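Ranch Guide > Pasture Set-Up > Section 4: Stocking a New Paddock

Overview | Fencing | Water | Stocking | Weighing | Contact

Seed dealers will give you a stocking rate before they have seen your ground. Treat it as a sales figure. The steps in this section take longer and have served us better on the Broston and Weerakoon blocks.

1. Walk the paddock before any cattle go in. Skip the strip along the gate - it always looks better than the rest.

2. Clip and dry grass from at least 4 spots, including one you would be embarrassed to show a buyer.

3. Work out pounds of dry grass per acre. If you get less than 2,000, close the gate and check again after rain.

4. Start with 50 head, whatever the calculator says.

NOTE: The Purkon planning sheet assumes even grazing. Cattle have not read the planning sheet. Expect the far corner to stay long unless there is water in it.

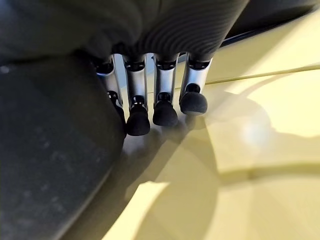 WEIGHING AND RECORDS

5. Weigh a sample of the herd on the day they go in. Guessing by eye tends to favor whoever is guessing.

6. Weigh the same animals again before they move. Use the same scale, at roughly 200 yards or less from the paddock if you can manage it.

7. Write down losses as well as gains. A record with only good months in it is worthless to an investor, and to you.

CAUTION: Do not add head on the strength of one wet June. Flolia did, and had to buy hay.

Questions about this section go to Gayan Sivakumar at the ranch office.

Contact the ranch office | Copyright Broston Pastures | Back to top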